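Section 3. Working a Shift with the Sorting Cell

This section is for bench staff at Kiani who used to sort returned small parts by hand and now share the job with the Pivik cell. Read it before your first shift on the cell. Installation is covered in Section 2.

3.1 What changes at the bench

Hand sorting is no longer a full-shift task. One person loads and checks the tray, and the second person moves to inspection and repacking. Anything the arm leaves behind after 3 tries is still sorted by a person, so the old bin labels stay in use.

The count sheet is gone. The cell keeps its own count, and the shift lead copies it into the log at handover.

3.2 Starting the cell

1. Read the handover note from the last shift. Do not start if an open fault is written there.
2. Check that the tray clamps are tight. If the tray moves when you push it by hand, tighten them and tell the shift lead.
3. Look along the cables at the wrist. They should hang free and not be pinched at any joint.
4. Place the parts on the tray floor with space between them. Do not stack them.
5. Step back behind the floor line and call "clear."
6. Select the Poston program on the teach pendant and run the first cycle at reduced speed.
7. If the first cycle ends without a stop, switch to normal speed.

CAUTION: Never reach into the tray while the program is running, even if the arm is standing still. It may be waiting for its next move.

3.3 Mixed loads

Mixed loads are allowed. Plastic pieces, metal fittings and clear parts can go in together.

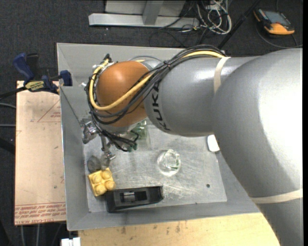
Clear plastic is the slowest to sort and accounts for most of the skipped picks. If a clear part is skipped, pause the program, wait for the stop message, and turn the part a little before you resume. Do not move it under the gripper.

Note: Round parts can roll. Set them down away from the tray walls.

3.4 Stops and service

1. After a stop, write down the message before you clear it.
2. Check the gripper fingers every 1,000 picks. Wipe them with a dry cloth.
3. At 3,000 picks, call Niltness service. Bench staff do not replace fingers.

Questions about shift assignments or the move to inspection go to Danish Niazi. Hamidreza Ansari handles training sign-offs. You need 2 supervised shifts before you can run the cell without a trainer.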